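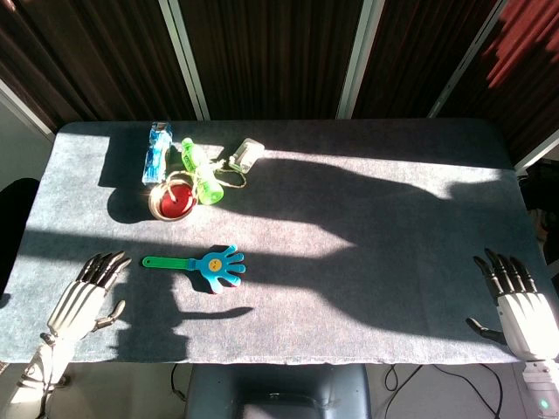

Fig. 6. Bright sun and dark shadows across a fabric-covered table.

Section 4: Fitting your Stelo roller blind

By now you've chosen your window and unpacked the box, so this is the fun part! A sunny work table is a lovely thing until the glare gets in your eyes, and a Stelo lets you keep as much of that light as you want. Take your time with the brackets and the rest goes quickly.

4.1 Check where the sun lands

1. Pick a clear day and leave any existing curtains wide open.
2. Look at your table or desk at the time you normally use it. Mark the edge of the brightest patch with a bit of masking tape.
3. Hold a towel across the glass and lower it until the patch moves off your work area. Put a pencil mark on the window frame at that height.

That pencil mark is your everyday stop, and you'll use it again in 4.4.

Note: The sun sits at a different height through the year. If you're fitting your blind in September, expect to move the stop again by summer.

4.2 Mount the brackets

The standard Stelo is 660 mm wide with a maximum drop of 2,000 mm. Both brackets are the same shape, but the one with the slot takes the chain end.

1. Decide which side you want the chain on. It can go left or right, whichever is easier to reach.
2. Hold the slotted bracket inside the top corner of the recess and mark both screw holes.
3. Do the same with the plain bracket on the other side.
4. Lay a spirit level across the two sets of marks. Adjust until the bubble is centred -- a slope you can hardly see will make the fabric wander as it rolls.
5. For masonry, drill with an 8 mm bit and push in the grey plugs. For timber, leave the plugs out and make a small pilot hole.
6. Screw both brackets on firmly, but stop before the plastic starts to bend.

CAUTION: Check for cables before drilling above a window. Wear eye protection, and keep the ladder on a level floor.

4.3 Hang the blind

1. Keep the fabric rolled up and the paper band on.
2. Slide the chain end into the slotted bracket.
3. Press in the spring pin at the other end, lift the tube into line with the plain bracket and let go. You'll hear a good solid click.
4. Tug gently downwards at each end. If either end shifts, take the blind down and start again from step 2.
5. Remove the paper band and lower the blind slowly, all the way. Watching it unroll for the first time is very satisfying!

Note: If the fabric drifts to one side, stick a strip of masking tape along the bare tube on the opposite side, then roll up and check again. One layer usually does it.

4.4 Set the everyday stop

1. Lower the blind to your pencil mark from 4.1.
2. Clip the clear bead stop onto the chain, hard up against the underside of the chain guide.
3. Raise and lower the blind a few times. It should halt at the same height every time.
4. Rub out the pencil mark.

To go past the stop on very bright days, unclip it and clip it back on afterwards.

4.5 Fix the chain to the wall

WARNING: Loose chains are a strangling hazard for young children. Fit the chain holder before anyone uses the blind, and keep cots, beds and chairs well away from it.

1. Pull the chain straight down so there is no slack.
2. Place the holder over the bottom of the loop and mark the two holes.
3. Screw the holder to the wall and check that the chain still runs freely.

Guide written by Sharada Hegde, Prultden. Fitting steps checked by Sumathi Mathew.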